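Chapter 4
Small Kitchens: What Play Food Teaches Us About Putting Things Away

I'll start with a confession. The first time I set up a play kitchen for a group of four-year-olds, I spent the whole evening on it and got it completely wrong. I'd bought everything I could afford (and a few things I couldn't), I'd arranged it all beautifully, and by ten past nine the next morning it was on the floor. All of it! The children had a wonderful time. I had a headache, and I was still finding bits of pretend fruit behind the radiator in April.

My colleague Abla Nseir, who had the room next door, came in at home time and looked at the heap. She asked me where the peas lived. I said they lived in the kitchen. "Yes," she said, "but where?" I had no answer, and neither, of course, did the children.

So this chapter is about where the peas live. In Chapter 3 we looked at big furniture, the shelves and tables and coat pegs that hardly move from one year to the next. Now we come down to the small stuff, the loose pieces that travel round a room all day in pockets and prams and have to find their way home at the end of it. I'm using the play kitchen as my main case for the simple reason that nearly every early years room has one, and I've tidied more of them than I care to remember.

A word about size first. Play kitchens come as anything from a full run of child-height units down to a little box that sits on a table top. I've grown very fond of the little ones. A full-size set is lovely for dressing up and shouting orders at each other, but a table-top set slows children down. They lean in. They use their fingertips. They have to decide what goes next to what, and there isn't room to be vague about it.
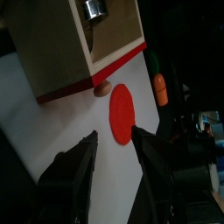

Food for a small set needs a bit of thought, too. I used to buy the big mixed tubs, and I remember one from a catalogue firm called Nikolaidis that held 63 pieces, of which the children cared about perhaps a dozen. Carrots always go down well. A carrot is a carrot from across the room, green top and all, and even a two-year-old will tell you so. Plain shapes do well for the opposite reason. A flat red piece can be a slice of tomato at breakfast and a pizza by lunch, and I've seen one go through a whole afternoon as a phone.

This brings me to the first real difficulty, and it's one you'll meet again in the exercises. How do you give a home to something that keeps changing its name? If I label a basket TOMATOES, what happens to the pizza? For a couple of terms I tried sorting by food type, with fruit here, vegetables there and bread in a tin. It worked for me and for one very serious little boy, and everybody else ignored it.

Chrysoula Christodoulou, who trained me, sorted by how a thing is picked up. Flat pieces that you have to pinch or slide off the table went in a shallow tray. Anything chunky enough to grab in a fist went in a deep bowl. Very little things, the pegs and beans and buttons, had a lidded pot of their own. I thought it sounded mad when she explained it, but I tried it the following week and the children had it almost straight away, even the ones who weren't talking much yet. Their hands knew the difference before they had words for it.

Flat pieces are the awkward ones, by the way. Watch a child trying to lift a thin disc off a smooth table and you'll see her chase it about, then press down on one side, then give up and drag it to the edge. Let her! It's good work for small fingers, and she'll get there. If you're in a hurry at tidy-up time, a felt mat under the set gives the fingers something to sink into.

Later in the chapter we'll follow two rooms through a year of tidy-up times. Teguh Gunawan's was a busy nursery room with 40 children on the books and a single play kitchen between them. Coralie Henare's was a tiny village playgroup that packed everything into the Tuklow hall cupboard at noon and got it all out again in the morning. They came to quite different answers, and I've kept their notes much as they wrote them, crossings-out included.

Before you turn to Teguh's notes, have a look at a set of small toys you know well. It could be your own child's, or one at your placement. Tip the pieces out, sort them any way you like, and write down the rule you used. Then mix them up, ask a child to do the same, and write down hers. Keep both bits of paper, as you'll need them for section 4.2.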